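Stop counting deliveries and start counting doses

Every few months a health authority somewhere announces that a shipment of vaccines has arrived. There is a handshake on the tarmac and a figure in the headline. What happens to the boxes after that gets far less attention, and it is the part that decides whether anyone is protected.

I worked in the stores side of public health for 13 years, most of it in Draro, and I have come to think we measure the wrong end of the chain. We report what was sent. We should be reporting what went into arms, and publishing what was thrown away.

Take the district of Banard last year. The regional store received its measles vaccine in May, in good time for the campaign. The vials sat there because the district had one working refrigerated van and it was needed elsewhere. By the time the van was free, the road to the northern clinics had been closed by rain. Of 300 boxes meant for those clinics, 50 were past their date when they were finally unpacked. On the national return all 300 were listed as delivered, and on paper they were.

The usual response to a story like that is to ask for more stock. I understand why. A shortage is easy to explain to a minister and a donor can fix it with a cheque. But extra stock sent into a store that can't move what it already has will end up in the same skip.

Short dates are part of the problem. Donated vaccine often arrives with only a few months left on it, sometimes less, and with little warning. A clinic that holds one immunisation session a week can't suddenly hold five. Somebody has to find nurses, tell the villages, print the cards and borrow a vehicle. I have seen a consignment accepted by telephone in the morning by people who knew it could not be used in time, simply to avoid the row that would follow a refusal. Health ministries should be able to say no to short-dated stock without being called ungrateful.

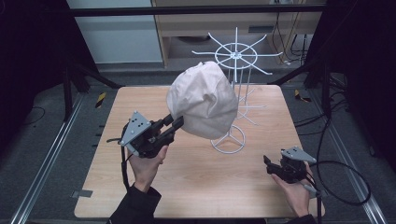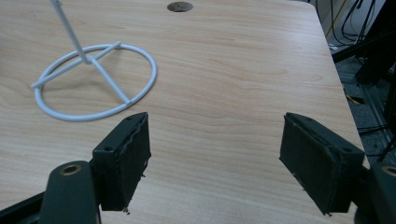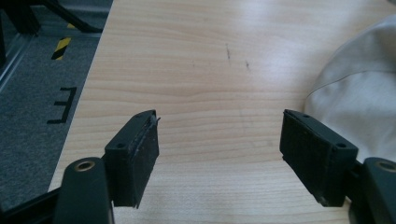 What Tavares did differently

The neighbouring province of Tavares had the same fridges, the same roads and a slightly smaller budget. Its waste was lower, and the reasons are fairly dull. The provincial store would not release vaccine until a clinic had confirmed a session date and a working fridge. Clinics with too much were allowed to pass it to the next clinic along without waiting for a signature from the capital. Fuel money was held locally – a small change on the accounts, a large one for the driver.

Tavares also wrote down every vial it discarded and why. Heat, breakage, expiry, opened and not finished. The list went up on the wall of the store and a copy went to the province. Staff were nervous about it at first, and I think they were right to be, as these lists can easily be used to find someone to blame. The province made it clear that a clinic would be in trouble for hiding waste and would not be in trouble for reporting it. After that the returns became believable.

There is a case on the other side. Some waste is the price of reaching people. If a mother walks two hours with one child, the nurse should open a ten-dose vial for that child, even if the rest is lost. A target of no waste at all would teach nurses to send her home. So I would not want a league table, or bonuses for the lowest figure. I want the figure published with the reasons beside it, so that an opened vial is never lumped in with a box that expired in a corridor.

Draro is now being offered a tracking system by a supplier called Semance, and there is some excitement about it in the capital. It may well be a good product. But it needs a signal to work, and a good many of the clinics I used to visit have none. A van and a driver's wages would come first on my list, then fridge repairs, then software.

The next campaign is already being planned, and the planning papers I have read still give the number of doses ordered on the first page. Wastage is in annex 2.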